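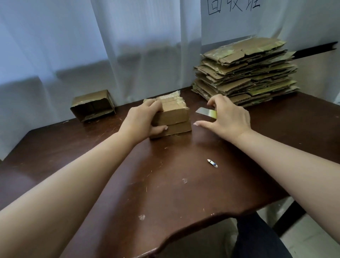

Fig. 6. Folded cardboard held on the table, cutter to the right.

6.2 Breaking down the inner cartons

The Zalitz sheet says the tape "peels away cleanly." We doubt it. Expect ragged edges.

1. Retract the cutter blade whenever you put it down.
2. Slit the tape along the seams, cutting away from your holding hand.
3. Flatten the carton and fold it into layers.
4. Press the stack flat. If it springs back, fold it again – more tape is rarely the answer.

CAUTION: Check the tabletop for blade pieces before you wipe it with your hand.

NOTE: Lehtinen claims a bundle holds 33 folded cartons. We have never gone past 24 before the string slipped.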